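Search the library
Enter keyword
Go

Chapter 4
Plastics and Rubber: Picking a Material That Will Last

I ruined my first big order of pump seals by picking the wrong rubber, so let me start there. I was working at Cukmont, a small shop that made hand pumps for farms, and I ordered 794 seals in a soft natural rubber because it stretched nicely and cost very little. The pumps were for diesel fuel. If you already know why that was a bad idea, you can skip ahead a couple of pages (but please don't, I worked hard on them!).

Natural rubber and oil do not get along. The long chains that make up the rubber are happy to let oil molecules slip in between them, and the whole part puffs up like a raisin in water. We got 145 of those seals back in April, and some of them had swelled so badly that I couldn't push them into the groove they came out of. I kept one on my desk for years.

What I should have asked is what this chapter is all about. What will the part touch? How warm will it get? Will it be squeezed, stretched, rubbed, or left out in the sun? You'd be surprised how many people start with color and price – I sure did – and only get to those questions after something leaks.

We'll begin with the two big families. Thermoplastics get soft when you heat them and firm up when they cool, and you can do that more than once. Polyethylene, nylon and polypropylene all live here. Thermosets cure one time and then stay put, with links between the chains that heat won't loosen until the material starts to burn or break down. Most of the rubbers we care about are thermosets too, only with far fewer links, so they can stretch and snap back. There's a third group in the middle, the thermoplastic elastomers, and I'll get to those in Section 4.3, along with the Bumetti hose problem, which is my favorite in the book.
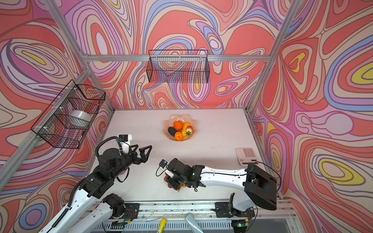
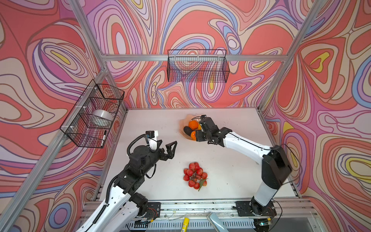
Hardness is the next thing you'll need, and it trips up nearly every class I teach. We measure it by pressing a small point into the surface and reading how far it sinks. A soft eraser reads low and a shopping cart wheel reads high. Hardness is a surface test, though, and it won't tell you how stiff a whole part is, because stiffness depends on shape as well. Take the silver aluminum posts at the corners of that box with the swirly coral and blue walls. Extrusion is a great way to see shape doing the work, since the same amount of metal rolled out into a thin flat sheet would flop around in your hands. Plastics and rubbers can be extruded too, and window gaskets usually are. Keep the two ideas apart in your notes and Section 4.2 will go a lot easier.

One more thing before we dig in. The data tables are at the back, starting on page 187, and you'll want a bookmark there. The practice set uses the Kazmi gasket job, and you'll need a calculator for the last part of it.

4.1 What Heat Does to a Chain

Filed under: Materials > Polymers & Rubber > Free Chapters

3 comments

nesutero_fan
The raisin thing finally made swelling click for me. Is the Nesutero valve problem still in this edition?

gasketgal
We had the same mess with natural rubber and hydraulic oil at my old job. Wish I'd read this first!

R. in Ohio
Could you put the hardness scales side by side somewhere? I keep mixing up the soft one and the hard one.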